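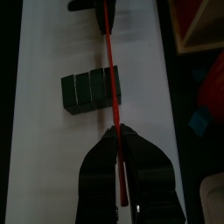

Page 2 sur 13

# Perte de luminosité en bout de ruban LED et zone grise sur le plan de travail

**ohm_sweet_ohm**

Bonjour,

J'ai monté un ruban LED blanc neutre sous une étagère, au-dessus d'une table de bricolage. Longueur 2 m, puissance annoncée 13 W/m, profilé aluminium Ukent avec diffuseur opalin, alimentation à tension constante Ó Néill, variateur Bondetti intercalé côté basse tension. Le ruban est alimenté par une seule extrémité, à droite.

Au luxmètre, je lis 555 lux au centre de la table. À gauche, la valeur chute nettement et le blanc du plateau devient gris. Variateur au maximum, le défaut reste le même. Variateur à mi-course, il me semble moins marqué, mais je n'ai pas refait toutes les mesures.

J'hésite entre plusieurs causes : section de câble trop faible entre l'alimentation et le ruban, chute de tension dans le ruban lui-même, ou simple problème de géométrie. Le câble est du fil récupéré sur un vieux montage, section inconnue. La fiche du ruban (acheté chez Allomstead) ne donne aucune longueur maximale par point d'alimentation.

Faut-il réinjecter la tension à l'autre bout ? Et si oui, en parallèle depuis la même alimentation ou avec une seconde ?

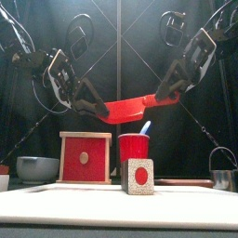 ## Réponses

**bornier_vert**

Réinjecter, oui, toujours depuis la même alimentation. Deux alimentations à tension constante ne se mettent pas en parallèle sur le même ruban, sauf si le fabricant le prévoit.

Avant de tirer un câble, mesurez :

- la tension en sortie d'alimentation, ruban allumé ;
- la tension en sortie de variateur ;
- la tension aux pastilles d'entrée du ruban ;
- la tension aux pastilles du bout opposé.

L'écart entre les deuxième et troisième points donne la perte dans le câble. L'écart entre les deux derniers donne la perte dans les pistes de cuivre. Toutes les mesures se font variateur au maximum : en dessous, la sortie est hachée et un multimètre ordinaire affiche une moyenne qui ne veut pas dire grand-chose.

Le fait que le défaut diminue à mi-course va dans le sens d'une chute de tension, car le courant moyen baisse et l'alimentation comme les connexions chauffent moins. Ce n'est pas une preuve : pendant chaque impulsion, le courant est le même qu'à pleine puissance.

Le fil de section inconnue, je le remplacerais sans discuter.

**patafix**

Pareil chez moi, c'était le connecteur à clipser. Soudé, plus de souci.

**candela_molle**

Une chute de tension dans le ruban se voit d'abord sur le ruban, et l'œil s'y trompe facilement. Retirez le diffuseur, baissez le variateur et comparez la première et la dernière LED à travers une feuille de papier. Si elles sont identiques, la partie électrique est hors de cause et il faut chercher du côté de l'étagère : hauteur, retrait par rapport au bord avant, montant latéral qui fait écran. Chez moi le profilé était trop en arrière ; avancé de 13 cm, il a rattrapé la plus grande partie de l'écart.

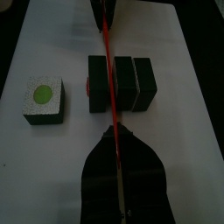 La répartition de l'éclairement se contrôle mieux sur une surface mate et claire que sur un plateau verni, dont les reflets faussent le jugement. Il suffit d'étendre un tissu blanc sur toute la table et de bloquer l'exposition de l'appareil photo. Sur le drap blanc de la photo, le milieu est régulier, alors que le bas et l'angle inférieur gauche virent au gris mat : c'est ce genre de dégradé qu'il faut relever, en notant de quel côté il se trouve par rapport à l'arrivée du câble. Les petites traces grises locales ne comptent pas, on cherche une pente. Permutez ensuite l'alimentation d'une extrémité à l'autre. Si la zone sombre change de côté, réinjectez. Si elle ne bouge pas, déplacez le profilé.

**ohm_sweet_ohm**

Merci. Mesures faites variateur au maximum : presque toute la perte est dans le câble, très peu dans le ruban. Je remplace le fil jeudi et je refais les relevés avec un tissu mat.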